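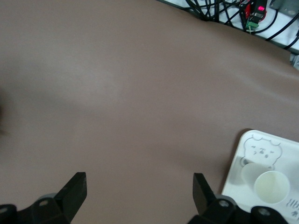

Subject: Re: Tables in the Ninell Room - cables and coverings

Dear colleagues,

Thank you for the replies received so far. I answer the most frequent point below.

Sunita Nigam wrote:
> Could the office please confirm whether cables may stay on the
> white table between sessions, or must be cleared each evening?
> Our group laid ours out again from nothing twice in November.
> We would also like to keep the children's trays in the room.

Cables that are connected to equipment may remain on the table, provided that they are kept clear of the soft covering and do not hang over the side. Loose cables should be coiled and returned to the Vesley cupboard. Any unit with its indicator light still on should carry a label giving the name of the group and extension 382.

The covering is to be laid flat at the end of each session and is not to be folded under equipment. Plastic trays, including the white ones with the bear's face, may be kept in the room - they should be washed before they are put away on shelf 7.

Groups using the Melnychuk Room are asked to follow the same arrangements.

Yours sincerely,
Rooms and Equipment Office
Brurnov House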